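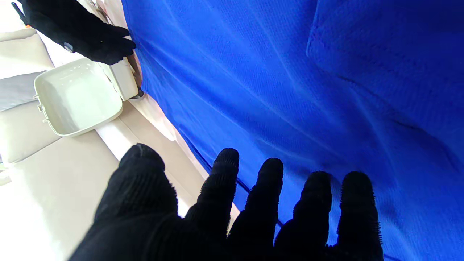
Graciela Echeverría has run the elections office in Tirnby for two terms, and she spent most of Wednesday morning on the phone about mail ballots. The town votes in July on whether to keep electing its council at large or split into wards. When we met at her office, she had a stack of returned envelopes on the desk.

"These are address problems," she said. "People move and don't tell us. The ballot doesn't get forwarded, so it comes back here and we send a card to whatever phone or email we have."

In the last local election her office rejected 587 mail ballots. Most had no signature on the outer envelope, or a signature that didn't match the one on file. Echeverría said the rule has not changed, but the form has. The signature line used to sit under the flap. It is now on the back, next to the date.

"I asked for that for years," she said. "You'd open a drawer of rejected envelopes and it was the same blank line every time."

Voters whose ballots have a signature problem will get a letter and can fix it in person or by mail. Florin Grecu, who is working for the pro-ward campaign in the Arorton neighborhood, has said the letters go out too slowly. Echeverría doesn't fully disagree.

"Florin's right that a letter mailed on a Friday is no good to anyone until the middle of the next week," she said. "We have two people doing this. I've asked the council for a third and I haven't heard back."

She would not say how she plans to vote on the wards. She did say the change would mean more work for her office, with new maps and a different ballot for each part of town. Wusitholm, across the river, made the same switch and had to reprint 712 ballots after a street was put in the wrong ward.

"I called Waraporn Petchrat over there and asked her what she'd do differently," Echeverría said. "She told me to check the maps against the mail routes, house by house. So that's what we'll do if it passes."

The deadline to request a mail ballot is 5 p.m. on the second Friday before the vote. Requests can be dropped off at the front counter or in the box by the parking lot.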